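The Small Faults Are the Ones We Should Write Down

In February a robot arm at the Csizmadia packing hall closed on a box of tomatoes and did not stop closing. The arm was a Plokirix, bought used, and it had worked well for 144 days. The hall lost one box of fruit, and the floor was washed. After this the line ran again, in less than 30 minutes, and in the shift book somebody wrote one word: "cleaned."

I think this word was a bigger failure than the fault.

I was asked to look at the arm only later, when it did the same thing a second time. On this occasion Lorraine Grimshaw had her hand near the box. She was not hurt, and she told me she would prefer that I do not make a drama of it. I will respect that. But a gripper that does not know when to stop is the same machine whether there is a tomato between the fingers or a thumb.

The cause was simple when we found it. The pad on one finger had been changed for a thicker one, and the closing limit was still set for the old pad. The force reading was also wrong, as its zero point had moved over the months. Each of these mistakes alone would give you some bruised fruit. Together they gave a hand that pressed with full force and reported that everything was normal.

Máté Major, who keeps the machines running there, told me that he had seen marks on the fruit for weeks before the first accident. He thought the tomatoes were too ripe. I do not blame him. The book had no place for such an observation. It had a column for stops and a column for repairs, and a soft tomato is neither of them.

Some colleagues say that small companies cannot do more paperwork, and they are partly right. I have seen the fault form used at Mokholm, which is four pages long, and I would also avoid filling it in. What I ask for is one line: what the gripper held, what it did, what was changed on it last. At Fuko they have kept such a line for about 20 machines, and when I visited them I could read the history of any finger pad while I drank one coffee.

My second wish is that people test the grip by hand, with real fruit, every time a pad is replaced. A rubber ball is not enough. A cherry tomato has a thin skin and it slides, and it shows too much force very quickly. You need fruit of different sizes too, as a limit that is correct for a large one tells you little about a small one.

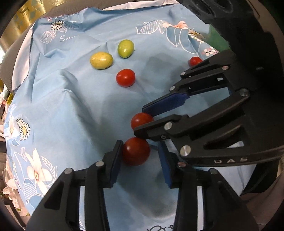 Should an arm be stopped after it has crushed only fruit? It should be stopped and kept off until the cause is known, and the cause should be written in the book before the line starts again.

I know what this costs. The manager at Csizmadia calculated it for me, politely, and the number was not small in the harvest season. My reply was that he had already paid for the stop in February, and had received no information for his money.

The arm is working again now, with the correct limit and a new page in the book. When I last looked, in July 2019, the page had four entries. Two of them were about pads.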